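Trondasstead公園 園路・樹木点検票 コメント付き
実施月:9月
区間:南口から旧ポンプ小屋まで(900m)
点検者:Femke Claeys
判定:A=異常なし B=経過観察 C=要補修

1. 園路の表面
1-1 つまずきの原因になる段差 A
1-2 わだち、水たまりの跡 B
コメント:南口から最初のベンチまでの間に浅いくぼみあり。前回より広がっている。雨の翌日に再確認すること。
1-3 落枝、落石 A
1-4 排水溝の詰まり C
コメント:旧ポンプ小屋側の溝に落ち葉と土がたまり、水が流れない。4か所とも同じ状態。清掃を依頼済み。

2. 樹木
2-1 枯れ枝(園路の上に張り出したもの) B
コメント:ポンプ小屋手前の列に細い枯れ枝が残る。太いものは前回の剪定で処理済み。
2-2 幹の空洞、きのこ B
コメント:札番号35の木は根元にきのこが出ている。木づちの音は前回と変わらず。樹木医の診断を待つ。
2-3 支柱、結束ひもの食い込み A
2-4 根の持ち上がり A

園路の両側に木が並ぶ区間は、晴れた日には木漏れ日で路面がまだらになり、小さな段差が見えにくい。1-1と1-2は日の高い時間を避け、朝8時までに見るか、曇りの日に回ること。暗いところから明るいところへ出る箇所では一度立ち止まる。 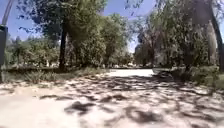 Femke Claeysからは、くぼみの深さを目測で書くと回ごとに判定がばらつくので、次回から定規を当ててミリ単位で記入してほしいとの意見が出た。用紙に記入欄を追加する。10mm未満はB、それ以上はCとする。

3. 縁石、低い壁、草地
3-1 縁石の欠け、ぐらつき B
コメント:水飲み場の横で角が欠けている。鋭い破片は取り除いた。
3-2 園路への草のはみ出し A
3-3 蜂の巣 A
コメント:見当たらず。10月も続けて確認。

4. 設備
4-1 ベンチのねじの緩み C
コメント:Vemton製のベンチ、背もたれ右側のねじが1本抜けている。使用中止の札を掛けた。部品は注文中。
4-2 案内板の固定 A
4-3 照明の点灯 B
コメント:19時05分に確認(記録欄は1905と記入)。南口の1灯が点くまでに時間がかかる。
4-4 ごみ箱のふた A

5. 次回までの作業
排水溝の清掃:Vustton造園
ベンチの部品交換:管理事務所
札番号35の診断:日程調整中
照明の調査:電気担当に連絡済み

Cの項目は作業が終わった時点で再点検し、この票の余白に日付と判定を書き足す。Bの項目は次回の票に前回のコメントを写しておくこと。記入済みの票は事務所の青いファイルにとじる。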